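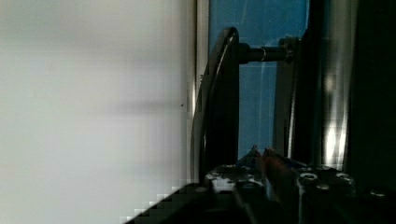
Patching a nail hole takes two minutes of work and an evening of waiting, and most bad patches come from people who did the two minutes fine and then skipped the evening. I skipped it for years. My hallway looked like it had a mild rash. Before you buy anything, get close to the wall, off to one side, and look along it. From that angle a big pale stretch goes soft and blank, and whatever is left, even one tiny dark speck, is the only thing you'll look at for the rest of your life. Put a pencil tick beside it before you lose it again.

Guides > Walls and Paint > Small Holes
12 January 2026 | By the Moltier House Notes desk

What you need

A small tub of lightweight filler. I use Kinnunen because the hardware store in Rerkitus stocks it and very little else. Also a flexible putty knife, a damp rag, a sheet of fine sandpaper, and the leftover can of wall paint you swore you labeled.

Prepping the hole

Pull the nail straight out with pliers. If you wiggle it, you've made a bigger hole, and you may skip ahead to the section for people who wiggled. Run the handle of the putty knife over the spot to press down the little raised crater. Filler over a crater gives you a bump, and a bump catches light worse than the hole did. 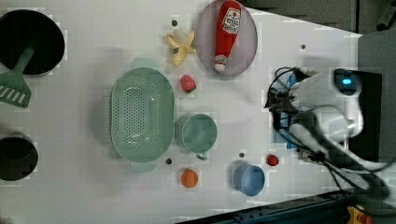
Wipe off the dust and load the corner of the knife with less filler than seems reasonable. Press it in with one pass, then scrape across with the blade nearly upright. The filler should be in the hole and almost nowhere else. If it looks like frosting, you've frosted your wall. Scrape and go again.

Leave it alone until it's dry all the way through. The tub says 15 minutes, and the tub is an optimist. I give it the evening. It will shrink a little, so plan on a second thin coat.

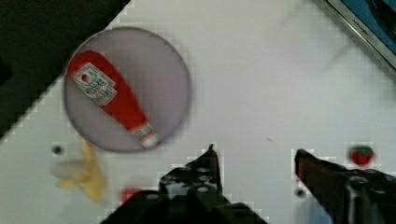 Can I use toothpaste instead of filler?

People do, mostly on the last day of a lease. It shrinks, it can yellow, and paint sits on it badly. Filler costs less than the argument with the landlord.

For people who wiggled

Anything wider than a pencil wants two or three thin layers, each left to dry. Anything wider than your thumb wants a mesh patch and a different guide.

Sanding and paint

Use 100 grit only if you left a ridge. Otherwise go finer, with light circles, and stop sooner than you'd like.

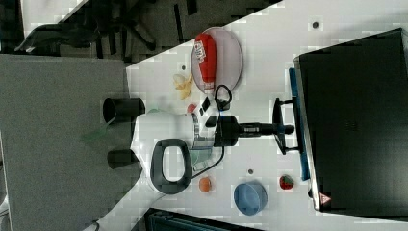 Last updated: June, with a correction to the sanding section

Dab the paint on with a scrap of roller cover if the wall was rolled. A brush leaves a neat smooth dot that shows from the couch. Old paint may not match, as walls fade and cans don't. My Zelis off-white had drifted enough after a few summers that I ended up painting the whole wall, corner to corner, on account of one picture hook.

Put the lid back on the filler properly. Tap it down all the way around with the knife handle and store it somewhere it won't freeze.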